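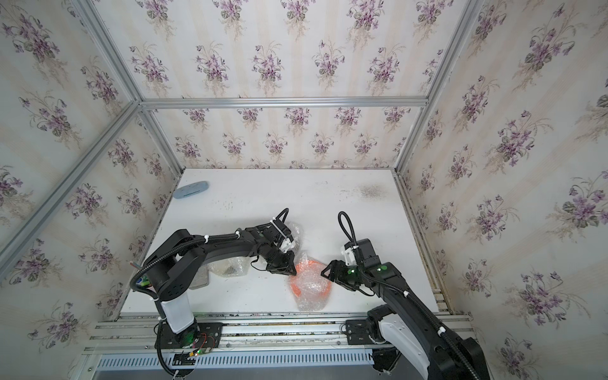 Bubble wrap season is here again

Happy new year, everybody! I know most of you are still finding pine needles in your socks, but I'm already up to my elbows in bubble wrap, and I thought I'd write down how I pack things now, because three of you wrote in over the holidays asking the same question. (Short version of the question: my plates arrived in pieces, what did I do wrong?)

A bit of background for newer readers. I spent most of last year mailing small household stuff out of the back room at Kassa — dishes, little ornaments, the odd lamp part — and I broke plenty of it. Renato Gatchalian kept a tally on the back of a cereal box. We sent out 453 parcels and 36 of them came back with something chipped, cracked or just plain snapped, and I'm sorry to say most of those were mine. I was a tape person. I thought if you used enough tape, everything would be fine.

So I've changed my ways! The first thing is that I wrap one item at a time now. I used to roll two or three things up together in one long sausage of wrap, and they'd knock against each other all the way to the customer. Now each thing gets its own bag or its own piece, and then they can all go in a box together if they like. The ready-made bags are wonderful for this. You slip the thing in, fold the top over, one bit of tape, next. We buy ours from Hudis in packs of 300 and they last longer than you'd think, especially if you save the ones that come in with deliveries.

Clear wrap is the other thing I've come around to. I used to like the colored kind, it looked cheerful, but then you have a row of parcels in front of you and no idea what's in any of them. With the clear stuff you can usually at least tell the dark one from the orange one, and that's often enough to stop you from opening everything up again the night before the mail run. Ask me how many times I did that in March.

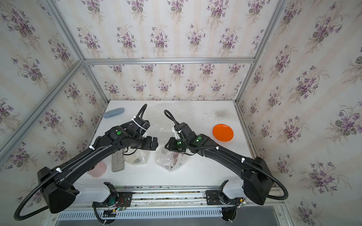 Two items bagged separately, with a bigger sheet of wrap behind them.

Now, bubbles in or bubbles out? Gyu-bin Oh and I have been arguing over this one since summer. Gyu-bin says bubbles in, toward the item, and I'll admit it holds better on smooth things. I go bubbles out for anything with a painted surface, after a small blue bowl came back from its travels with a pattern of little circles on it. You should probably do whatever you've been doing, as long as you do two layers. One layer is a raincoat, two layers is a coat.

Tear off more than you need, too. I know it feels wasteful, but a piece that's an inch short is useless and then you have to patch it, and patched wrap always slides around. Pull out a good big sheet, lay your item in the middle, and trim afterward. The offcuts go in a sack for stuffing corners. I keep my sack under the table and it has more or less become a piece of furniture. 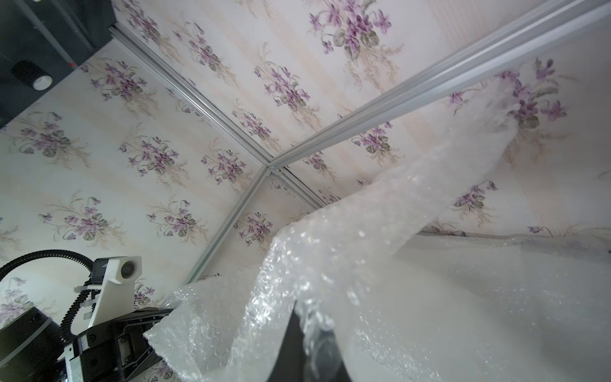
A big sheet of clear wrap, and our violets going all the way up.

Several of you have asked about the wallpaper! It's purple violets with green leaves on cream, and there are very faint stripes behind the bouquets that you only notice after a while. I bought it from Edard at the end of a line and was told I'd get sick of it. I haven't, and I'd paper the rest of the building in it if they'd let me.

Round flat things deserve their own paragraph. Plates, discs, lids, anything like that: hold it by the rim and get the wrap around the edge first, because the rim is where they chip. I cut a long strip, go around the outside once, then fold the big sheet over both faces. Stand them on edge in the box, never in a flat stack. And please wipe down your table before you start. Grit gets under the wrap and rubs, and I say this as somebody whose own white surfaces could use a good going-over with a damp cloth.

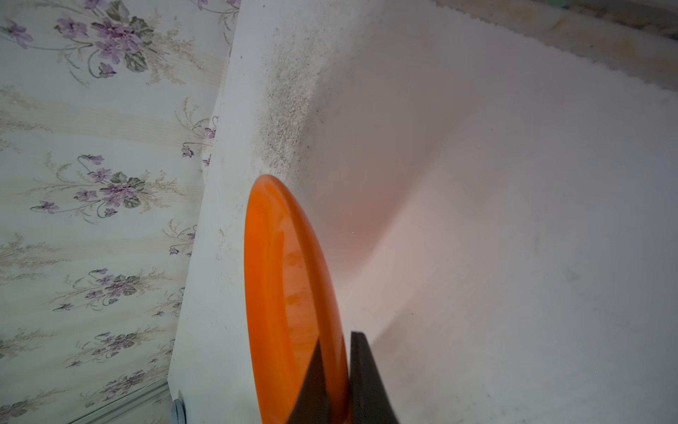
Orange and round, held at the rim. Yes, I know about the smudges!

If you have a packing trick of your own, send it in and I'll try it on something I don't mind losing. Next time I'm writing about boxes, and in particular the Bristix ones with the fold-in lids, which Gyu-bin loves and I can't seem to close without swearing.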